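Plundbridge Perkis
Motion Planning and Scene Validation Software for Tabletop Manipulation

Overview

Perkis is a software package for planning, testing and reviewing the motion of robot arms in tabletop work. It is supplied by Plundbridge to research laboratories, training centers and engineering departments that need to check a control program before it is run on physical equipment. The package combines a simulated workspace, a motion planner and a review tool in a single installation, and all three read the same scene file.

Perkis is intended for work with mixed objects of different shapes and sizes. Users may place blocks, hand tools, racks and ramps on the work surface, assign a mass and a friction value to each, and save the arrangement for repeated use.

Main Components

Scene Editor
The editor is used to build the room, the table and the objects on it. Objects may be taken from the supplied library or imported from the user's own models. Room furniture can be included so that camera-based programs are tested against an ordinary background. Camera position, height and roll are set separately for each view — a tilted view may be kept on purpose to test whether a perception program depends on a level horizon.

Planner
The planner computes arm paths from a start position to a grasp position and checks each path against every object in the scene. The approach direction, the finger opening and the minimum clearance are set by the user. Where no path meets the clearance setting, the planner reports the object that blocked it and the joint values at which the conflict arose.

Perception Bridge
The bridge passes rendered views to an outside detection program and returns the estimated object positions to the planner. Estimated and true positions are recorded side by side in the run log. The bridge may be turned off, in which case the planner uses the true positions.

Run Review
Each run is stored with its joint values, gripper commands and camera views. A run may be replayed at any speed or stepped through one control cycle at a time. Two runs may be opened together for comparison.

Technical Data

Control cycle rate: 100 Hz
Objects in supplied library: 57
Saved scenes per project: 40
Camera views per scene: up to 3
Gripper types: two-finger, parallel and angled
Scene file format: plain text, editable outside the program
Interface: graphical and command line

The control cycle rate applies to scenes without the Perception Bridge. With the bridge in use, the rate depends on the response time of the outside program.

Licensing and Delivery

Perkis is licensed by project. Each license covers installation on the computers assigned to that project and includes updates for the license period. Teaching licenses are offered to schools and colleges on separate terms. Scenes prepared with the earlier Shezi editor can be opened directly, although friction values should be checked after import. Run logs may be exported for use with Zodico reporting tools.

The next update is planned for June and will add a batch mode to the planner. Existing license holders will receive it at no added charge.

Support

Technical questions about the planner and the control interface should be addressed to Njål Nyberg. Teresa Carroll is responsible for licensing and teaching terms. Requests should include the version number, the scene file and the run log — a screen capture alone is not enough for a fault to be reproduced.

Sample Views

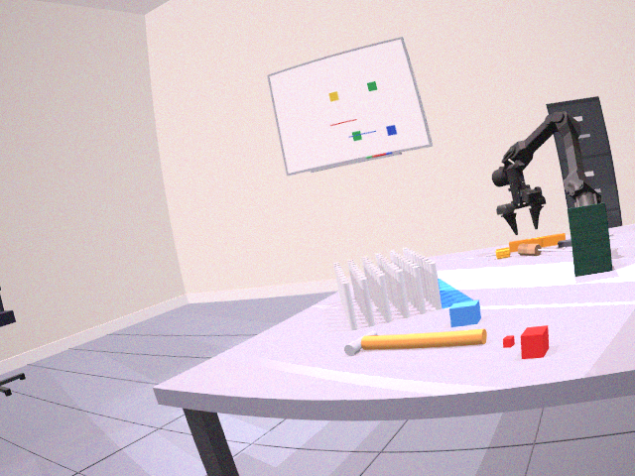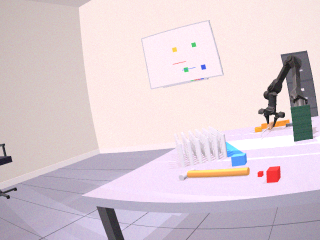

Perkis tabletop scene with hammer, blocks and rack. First view: gripper open and raised over the far part of the table. Second view: fingers close to the table surface.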